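Subject: Re: [doors-hw] Cevar mortise lock, latch not pulling back all the way

Kaja Avotiņš wrote:
> Fitted the Cevar to our back door in August and the latch hangs up
> about halfway when you use the outside lever. Inside lever is fine.
> Is it the spindle? Door is an old one, thicker than usual. Don't want
> to drill again if I can help it.

Not the lock I think. Sounds like spindle length. The Cevar ships with the 90 mm and on a thick door the outside lever only catches the last bit of it, so it twists before it turns. Pull the outside lever and look at the end of the spindle, if the corners are chewed thats your answer. Derano sells a 100 in the same square, fits straight in, no drilling.

Also check the through bolts. Back them off a half turn and try the lever again. If it frees up you had the plates pinched against the case. I did exactly this on mine, blamed the spring for a week. 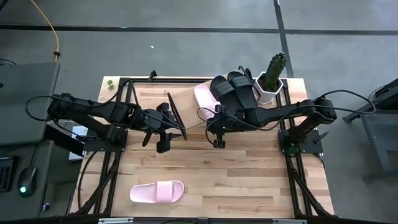
Bench with both arms on.

Other thing, the strike. Flotico plates have a shorter lip then the Cevar one and people mix them up. Won't cause your lever problem but the door will rattle. 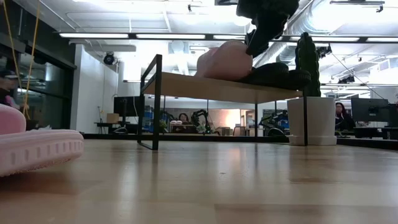 Faceplate screws next. The ones in the bag are 30 mm and soft, I'd swap them for something better and drill a pilot first, especially in old hardwood. Wax on the threads helps. When you take the lock out, lay the case on something flat and open with good light, a glossy wood top like the one by that pink shoe is fine but put a towel down, springs skate off a shiny surface. Don't open the case unless you have to.

Nyaga has a spindle too but I haven't tried it. Let us know what the corners look like.

Gotta run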